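Month six of the arm on the garnish line at Karncombe. Management says it's going great. Some notes from the people standing next to it.

1/ We were promised it would "free us up." What it freed up was two evening shifts. The rest of us got a new job called tending, same pay, more beeping.

2/ The Stondex sales guy put 1768 bowls an hour on a slide. Best I've seen on our floor is a lot less, and that's with a person feeding it and a person fixing what it drops.

3/ Training was 55 minutes. Most of that was the login screen.

4/ My wrists do hurt less. I'll give it that. My feet hurt more, I'm walking between stations all night now.

5/ Also you can't talk to anyone. The old line was dull but you had somebody across from you. Now you have this over the bowl, one little green thing at a time. 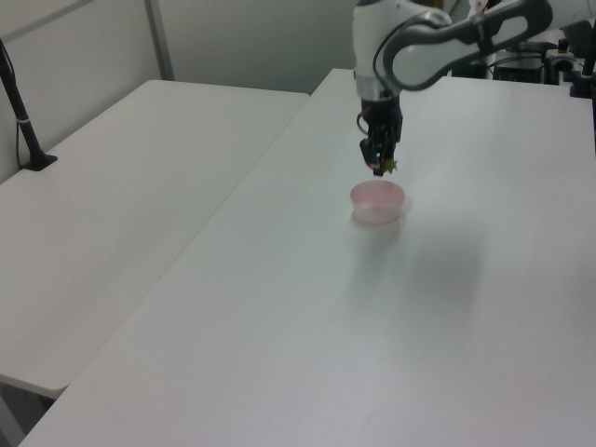 Namboodiri replied that their plant had the same setup and the arms were fine, the trouble was that the bosses cut people before checking whether it kept up.

6/ Yeah, that's pretty much us. Clisach site gets theirs in May. If you work there, ask about the shifts first and get it in writing.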